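Hand-held grippers vs. remote control for drawer tasks

kubo_k
Switched from remote control to hand-held grippers for our desk and drawer tasks and wow, I'm hooked! We have 1,142 demos now, and my arms just do what they'd normally do. 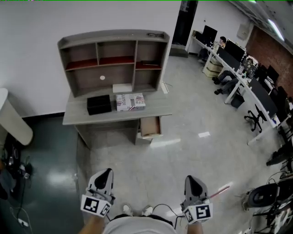 New people need almost no practice, either — Piyumi was recording on her own after 2 tries.

rezaul_h
Not sold. With remote control you never record a reach the arm can't make.

kubo_k
Fair! We do toss some for that. Still faster for us.

filipac
Both here — remote for the tight spots.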